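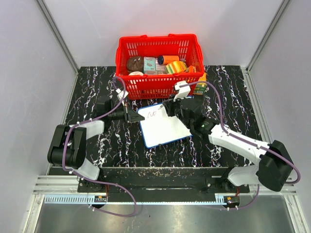 From: Liliana Longo
To: chores-bench list
Date: January 17, 2023
Subject: Re: Basket packing + note writing, is this a chore yet?

Kuldeep Yadav wrote:

> I have been asked by our operations side (Negri, the grocery
> people, for those who don't know) whether a two-arm table cell can
> take over the order bench. The job at the bench is: fill a shopping
> basket from a pick list, and if something is out of stock, write a
> short note for the customer and put it with the basket. The notes are
> things like "No eggs" or "No rye, sent wheat." People do this all day
> with one hand on the basket and the other on the pen.
>
> My questions for the list:
>
> 1. Has anyone got both halves running in one cell, with the same
> grippers and no tool change?
> 2. What is the real cycle time, including recoveries?
> 3. Is the writing part worth doing with an arm at all? Desmond says
> buy a label printer and go home.
>
> I would like answers I can repeat to a manager, good or bad.
>
> Kuldeep

Kuldeep,

1. Yes, with limits. We run both halves in one cell at Gavik. The setup is two arms on a common mounting plate at the near edge, black grippers, a camera on each wrist. The surface is black with marbled veining, a choice made before I joined and one I would reverse. The basket goes at the far center and the whiteboard lies flat in front of it. The right arm does the writing. The left arm does most of the packing, and both can reach the basket.

The board stays loose on the table. We tried a clamped board first and the writing was better, but a clamped board is no use to you if the note has to travel with the order. Loose, it rotates under pen pressure. A board that starts square to the table edge is often at a slant by the second letter. The controller re-estimates the board pose between strokes and not during them, so a long stroke on a sliding board comes out bent. Short words hide this. "No" is an easy word: straight segments and one closed loop. The item name after it is where legibility goes.

We grade legibility by handing the board to someone who hasn't seen the pick list. If they read the whole note aloud correctly, it passes. No partial credit. Under that rule, notes of one word are dependable and notes of three words are not. I would not put a three-word note in front of a customer.

2. Numbers, since you want to repeat them. Our last block was 355 trials. A trial is a full basket, plus a note when the list calls for one. I am not going to quote a mean cycle time, for the reason Masanobu Hamada gave here when he posted the Ono results: the distribution has two humps and the mean sits in the gap between them. The first hump is trials with no recovery. The second is trials with at least one regrasp, and those take long enough that a person at the next bench would have finished the order and started another.

The item classes behave as follows.

Boxes that stand upright: good. The gripper closes on two parallel faces and the placement is repeatable. Small boxes are worse than large ones because the wrist camera loses them behind the fingers in the last part of the approach.

Cans: good to pick, poor to place. A can set down on end in a basket that already has things in it will tip, and once it is on its side it takes up floor space the planner had assigned to something else. We now let the planner lay cans down on purpose toward the back.

Soft packages: the main source of recoveries. They lean on their neighbors and shift when anything is put in beside them. The arm sees a changed basket and replans, correctly, but the replanning is the time you are paying for.

Round bakery shapes: fine if rigid. We use stand-ins for most of them. I can't tell you what the gripper force does to a real roll at the end of a shift, and I would want that tested before anyone signs anything.

Low, flat, round things such as lids: these end up against the basket wall and can't be regrasped there, because the fingers need clearance on both sides. If one lands wrong we leave it wrong.

The basket itself deserves a paragraph. Slotted walls are bad for the depth estimate. The wrist camera gets a return from the wall and a return from whatever lies behind the slot, and early on the planner treated some slots as free space and tried to go through them. The fix was a fixed model of the basket, registered at the start of each trial. That works for as long as every basket is the same model and none has been stepped on. Your stores will have more variety than my lab. The carry handle should be folded down on the rim before the trial begins. We do that by hand, so there is a human step in our "automatic" cycle and you should say so if anyone asks.

Cables are the other item that will not show up in a sales brochure. They run outside the links and loop up to the grippers. The loop has to be long enough for the wrist to turn and short enough not to sweep the table. Ours is a compromise. We restrict wrist rotation while writing, and that costs some of the reachable board area. If you are specifying a cell, ask where the cable goes in the worst pose, and ask to watch it get there.

3. Desmond is right about the printer if the only goal is the note. A printer is cheaper and faster, and it doesn't care what the word is. The argument for the arm is narrower. If the arms are already there for packing, the marginal cost of the note is a marker and some seconds. Also, the marker is a decent probe of the whole system. Holding a pen at a steady height against a loose board exposes calibration drift sooner than packing does. We moved to writing first and packing second in our morning checks for that reason. If the letters are too faint, the surface height is off. If they are heavy and the board walks, it's off the other way.

As a chore, though, I would score it this way. Packing rigid goods into a known basket: nearly there, under supervision. Packing a mixed grocery order with soft goods: not yet. Writing one word: yes. Writing a note a customer would read without squinting: no.

What I can't answer is how any of this does at your volume. Liquid handling people talk about 3,000 cycles before they trust a number, and we have 355. Rosario Ruggiero's group at Breltum has a longer record, 1,594 trials at last report, but they pack only and their items are all boxes. Her failure list and ours have very little overlap. I take that as a statement about boxes and would not compare the two success rates directly.

Two suggestions before you go back to your manager.

First, get the actual distribution of notes from the bench. If most of them are one or two words, preprint them on cards and let the arm pick a card. Picking a card from a rack is a solved problem next to handwriting. If the notes are long, the arm is out and the printer is in.

Second, time the people, with recoveries included. A person drops things as well, and spends time finding the pen cap. We had been comparing our arm on its ordinary days with a person on a perfect one, and the gap got smaller when we stopped, although it is still large. I would want five full shifts of bench data, from different staff, before putting the two in one table.

I can send the trial sheet with the recovery codes if it's any use. It is a plain spreadsheet and the codes are explained on the second tab. Code 5 covers "item outside basket at end of trial," which includes anything left on the table next to it. Please don't merge it with code 4 (dropped in transit), as we did in the first version. An item that was never picked and an item that was picked and lost need different repairs.

We are due to repeat the block in February with a plain matte table surface and a second basket model, with nothing else changed. If you have a basket from your stores that you can spare, mail it and I will use that as the second model.

Masanobu, if you are reading: did you ever publish the two-hump plot, or is it still only in the list archive? I would like to cite it properly.

Liliana

--
Liliana Longo
Gavik, manipulation bench
To unsubscribe, send a blank message with "leave" in the subject line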